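Textile Memory Project: people wanted to talk about household linens

Do you still have the dish towels your grandmother hemmed? Did your mother keep a "company" set in the hall closet that no child was ever allowed to touch? If so, we would dearly love to hear from you.

The Mosta Local History Society is looking for people from Zerkelton and the towns nearby to take part in recorded conversations about the cloth they grew up with: towels, sheets, tablecloths, quilts, curtains, the lot. We started last year with a small group from the old Alell mill, and so many of them ended up talking about what was in their cupboards at home (instead of the looms, as we had planned!) that we decided the cupboards deserved a project of their own.

You don't need to have worked in the mill, and you don't need to own anything rare or pretty. Worn things are very welcome, and so are stories about things that were thrown out years ago. We would especially like to hear from men, from anyone who ran or worked in a laundry, and from families who brought linens with them when they moved here from another country.

A conversation takes up most of a morning or an afternoon, with a break for coffee and something sweet. You'll be talking with Haris Janjua, who has a great deal of patience and will happily let you wander off the subject. We can come to your home or meet you in the Bhutto Room at the library, which has a ramp and a good big table for spreading things out.

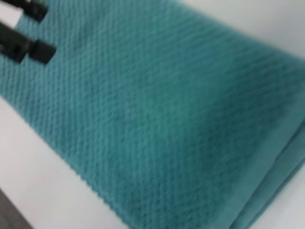
Everyone who takes part receives $82 and a copy of their recording. Nothing goes into the collection until you have listened to it and signed the form, and you may ask us to leave out any part you like. If you bring linens along, they go home with you the same day.

To put your name down, stop by the library desk any Thursday before 8 p.m., or call and ask for extension 897. We hope to finish the conversations by the end of May. Please leave a message if we don't pick up, and say your phone number slowly, twice if you can stand it.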